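Speaker notes, Sorin Shehu
August

Good morning, and thank you for coming out so early. I want to talk about sorting small parts, which I've loved since my first bench at Rovska. Motors go with motors, boards with boards.
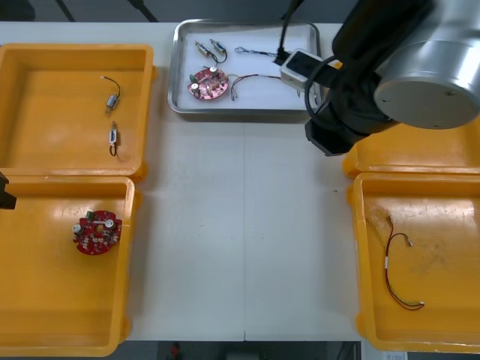
Why use a steel tray in the middle? It gathers one set of parts in one spot, so you can check the set before moving on.

(Pause here, let people settle.) I like to begin with the tray clear and the bins stocked. 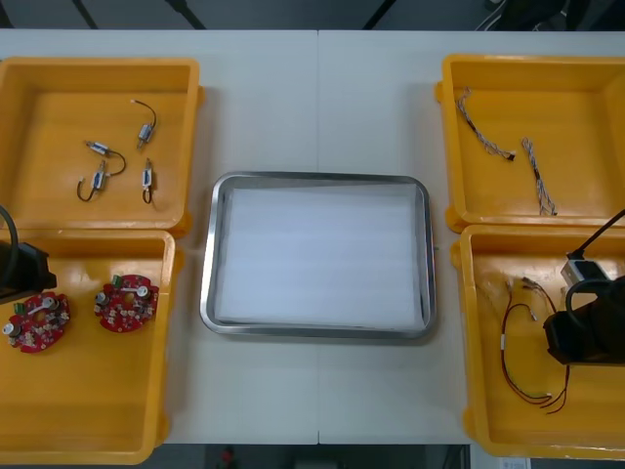 Empty lined tray, bins on both sides.

Mention the Bovgate order, 90 sets, and how kind everyone was about it.

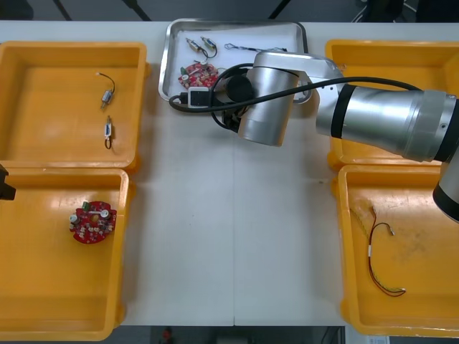

Motors and a round red board in the tray.

Then take questions.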